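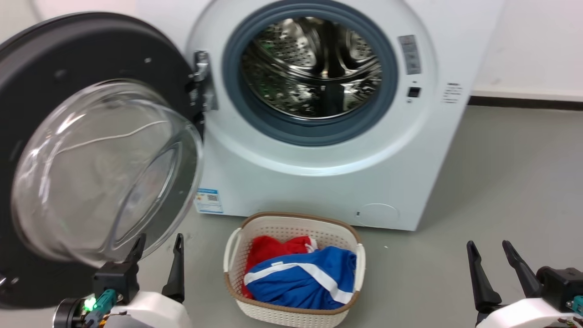 I've been using the Darnura laundry soap sheets since August and I have opinions! If you haven't run into these yet, they're thin little squares of dried detergent, and you toss one in with your clothes in place of a big jug of liquid. I bought the 30 pack first to try them out, then got a second one when it ran low. My washer is a plain white front loader, the kind with the big glass bowl of a door and the thick rubber ring around the opening, and the instructions on the box are pretty clearly written for top loaders (so much for that). I tear the sheet in half, tuck both pieces at the back of the drum and pile the clothes on top.

For everyday stuff they're great. T-shirts, pillowcases, my gym things, all come out smelling like not much at all, and I like that. The scent is called Clean Linen, but you'd have to stick your nose right in the box to notice it.

Grease is another story. I had a salad dressing spill on my favorite gray sweatshirt and one sheet didn't touch it. Two sheets, still there. I ended up dabbing dish soap on it and that did the job. Also, skip the cold quick cycle. Twice I found a slimy bit of sheet stuck inside a sock, yuck. On warm I haven't had that happen once.

My other gripe is the box. The flap won't stay shut, and the sheets get sticky if the air is damp, so mine live in an old cookie tin now. I did try the Nornedov sheets before these and they were thicker and smelled like a candle store, so Darnura wins that one easily.

Would I buy them again? Yep, already have. I still keep a small bottle of regular liquid on the shelf for towels and anything with salad dressing on it.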